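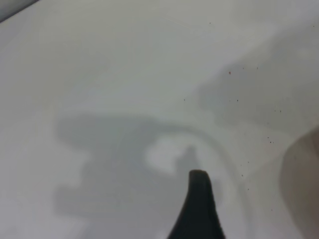 The rubber tip, or what went wrong in February

I promised a few of you that I would write up the business with the Prisness arm, and then I kept putting it off, partly from being busy and partly (I'll admit it) from being a little embarrassed. But Sigrun asked me again over coffee, and she is hard to refuse, so pour yourself something warm and I'll tell it from the beginning.

For those who are new to this blog, my corner of the workshop is where we teach a small arm to pick up light things from a table and set them down again. Paper sleeves, caps, little cartons. The fingers are dark and slim with a bit of a hook at the end, and I am fonder of them than a grown woman should be. Most days the whole thing is so calm that you could knit next to it, and I have.

That afternoon we were on a run of 187 picks. Joar had set it going after lunch and I was sitting at the side bench sorting out a drawer of screws. Somewhere past pick 40 I heard a noise, a sort of dry squeak, like a sneaker on a gym floor. I looked up, saw the arm moving along quite happily, and went back to my screws. I have thought about that moment a good deal!

The squeak came back, and then it came back louder, and then there was a thump. The arm had come down for a carton and simply kept coming. It pressed one finger into the tabletop, dragged it sideways a little way, and only then did the force limit trip and stop everything. Joar got to the red button a second later, which did no harm and made us both feel better.

The damage was small. The finger had lost a sliver of its rubber pad and there was a scuff on the table as long as my thumb. What bothered me was the way it had happened. We went through the log that evening with Valter on the phone, and the height of the table was off by three millimeters. Earlier in the week we had swapped the fingers for a new pair from Drullex, a touch longer than the old ones, and I had measured them and written the number on a sticky note. The sticky note was on my monitor. The number was nowhere in the program.

So for every one of those picks the finger had been brushing the table a bit, and each time it warmed and wore and grabbed a little harder, or at least that is Valter's theory. I'm not sure about the warming part, but I have no better idea, and he has been at this a lot longer than I have.

The part that kept me awake was the force limit. It was set at 175, a value left over from a heavier job last fall, when we were pushing wooden pegs into a board. For cartons it has no business being over 30. My hand is on that table quite often between runs, wiping it down or straightening something, and I didn't enjoy picturing it there.

We've changed a few things. New fingers now mean a slow touch-off against the table before anything else runs, with Joar and me both looking at the result. The force limit gets typed in fresh for each job, and the program refuses to start if the box is blank, which Joar grumbled about for two days and has now stopped noticing. And if anybody hears a sound they don't know, we stop and go look, screws or no screws.

I rubbed at the scuff with a damp cloth and then with one of those white sponges, and it is still there. Gøran has offered to sand it out for me when he's next by. The Drullex fingers are fine, by the way, and I have a spare pad on order.

Next time I'll get back to the camera mount I started telling you about before Christmas. I haven't forgotten, and I've finally found the right bolts.

Firdevs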